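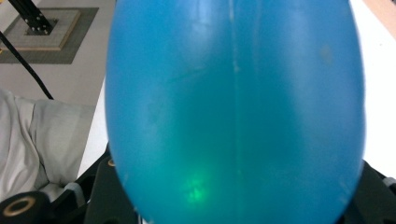 Got to the Wudov plastics open day just before the 2 pm tour, bus was late again. Evanthia Zacharopoulos took us round, 21 of us in hairnets, very fast talker. Molding hall first – loud, smells like a new shower curtain. Learned what a seam line is and now I see them everywhere, even the pale one down that blue egg shape. They run 2,000 lids an hour on the big press, 1,000 on the old one.

Warehouse was dull, skip it if your short on time. Canteen good tho, lentil soup and decent bread. Next one is in June, park on the Krishnan side – the front lot fills up.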